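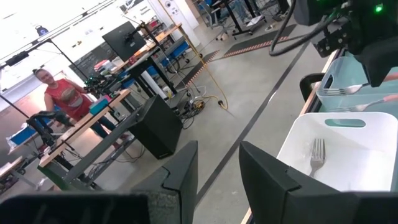 September 27, 2021

Legs like wet rope this morning. I did the stairs backward with a hand on the rail, then stood in the kitchen eating cold rice out of the pot. Yesterday was the last long run before the Costigan 50 and I'm supposed to feel ready. I feel like somebody who ran for most of a Sunday and has a sore left heel.

What bugs me is how much of this I've taken on faith. The training plan (the Hurkow one, which everyone in the forum swears by) wants back-to-back long days, one on Saturday and one on Sunday, so that you "learn to run tired." Fine. But I've run tired since May, and I can't say I've learned much except that I get slower and meaner after the fourth hour. Maybe that is the lesson. The plan's author doesn't say, and he also doesn't say how many people quit it halfway. I'd like to see that number before I believe the finish rates on his front page.

The food is worse. The Trekora people say their drink mix is all you need, no gels, no solid food, just sip every few minutes. I tried it for the whole Drolden loop, as directed, and by the second time past the water tower I'd have traded my good shoes for a cheese sandwich. I wasn't out of energy, as far as I could tell. I was sick of sweet. I went back to boiled potatoes with salt yesterday and had no trouble at all, though I'll admit it was a cooler day and that's hardly a fair test. One run each. I'd laugh at anybody who tried to sell me something on that.

Things I wrote on my hand so I'd remember them for tonight:

- left sock, the seam again
- poles rattle in the side pocket
- walk the Drolden climb from the bottom, don't be proud
- headlamp battery is junk

The climb is where I keep fooling myself. It's 824 feet from the creek to the fence line and I always run the first part because it looks gentle from the creek. Then I walk the rest with my hands on my knees, and the people who walked from the bottom come past me chatting. Yesterday I walked it all and got to the fence with something left. I didn't time it. I meant to, and forgot to press the button, so all I have is the feeling that it went better, and I don't trust that feeling much.

My watch gave me 1,225 as a "load score" last night. Out of what? It told me to rest, then an hour later it told me to move. I've stopped wearing it to bed. The sleep number was always bad on mornings I felt good, and after a while I noticed I was checking it before deciding how I felt, which is a dumb way to wake up.

Now the taper. Less running, more sleep, and everyone says you'll feel awful and it means it's working. I don't like any advice where feeling good means it's working and feeling bad also means it's working. Still, I'm going to do it. The heel wants a break no matter what the theory is, and I can't get any fitter by next weekend – even I believe that one.

Plan for this week, mine and not Hurkow's: nothing today, 6 easy miles tomorrow on grass if the heel lets me, then see. No new shoes. No new drink. I have to mail the drop bag form and work out what goes in the bag, probably potatoes, dry socks and the other headlamp.

Heel iced twice. Still sore when I press on the inside edge, less so when I walk. Bed by nine, or that's what I'm claiming.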